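Looking after a two-armed robot, with complaints

Posted Jan 23, 2026

I have looked after the two-armed machine at Rescombe since the start of January, and I still don't believe the sales talk. Vanico's leaflet promised it would be "ready for the kitchen in a morning". My notes say otherwise. The fridge drawer is where most of my hours go, and the wrist brackets and their cables come next. A bottle is a forgiving thing to hold. The drawer it goes into isn't.
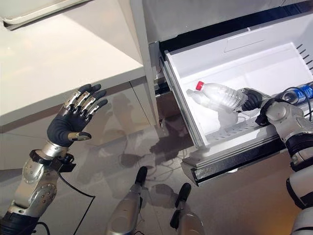

Matúš Baláž thinks I am being unfair on the wrists, and that most of the slipping came from me doing the bracket bolts up dry. Maybe so. I did them again with thread lock and wrote down the date. We'll see.

The cables bother me more. They hang in loops from the bracket, and a loop will find a corner sooner or later. Gajdoš sell a sleeve for this at 200 a set, and I can't see what it does that tape and a bit of patience won't. 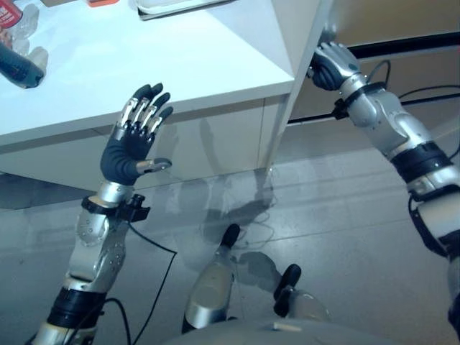

How often do the finger joints need checking? Every 300 grips, going by the Osomora handbook, though I do it at 200 because I don't trust round numbers printed by the people who sell the spares.

My order is dull: power off, fingers by hand, bracket, cable, then the arm joints from the wrist back. Power on, and a slow pass with one arm before both are allowed near the same bottle.
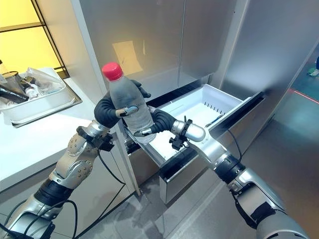
Two hands on one job means two sets of zero positions, and if one has drifted the other gets the blame. I spent a whole afternoon on the wrong arm that way. Anežka Trnka spotted it from the log, at grip 778, and was decent enough not to say much — I'd have said plenty.
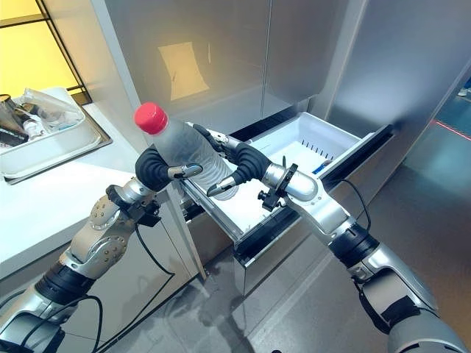

Both hands around the red-capped bottle, the left one gripping it, over the open drawer.

The left wrist bracket is due off again next. I've ordered longer bolts, against Vanico's advice.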